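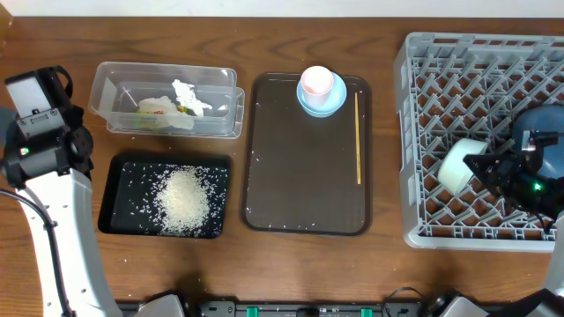

Fig. 1. Two-arm table cell, right gripper over the dish rack.

Unit 6 - looking after the cell (notes, C. Hsueh section)

Read before lab. Same cell all term, nickname Okance. Log sheet is form 528, one per pair.

Start of shift
- Main power off. Walk the cables by hand, base to wrist. The loop on the left arm runs outside the white segment, so look for rub marks at the bends.
- Wrist screws: snug, dont crank. Mark with paint pen.
- Power on, wait for green light on both heads. No green = stop, call me.

Grippers
Wipe finger pads with a damp cloth. Rice grains are the usual trouble - they get in the finger joint and the grip closes crooked. Soft brush, no air hose. Brush the table too, grains travel.

Rack pose
Reteach if the rack moved at all. Lattice floor catches a fingertip if you come down too low. Approach from above, slow speed, 14 mm clearance, then save as a NEW pose. Do not overwrite Kuruc's.

Base and bar
Check both clips on the mounting bar. Loose bar = every pose is off and you will waste an hour chasing it in sofware.

Full joint check every 48 run hours. Spare pads in the Prokby drawer. Log due by 4 pm.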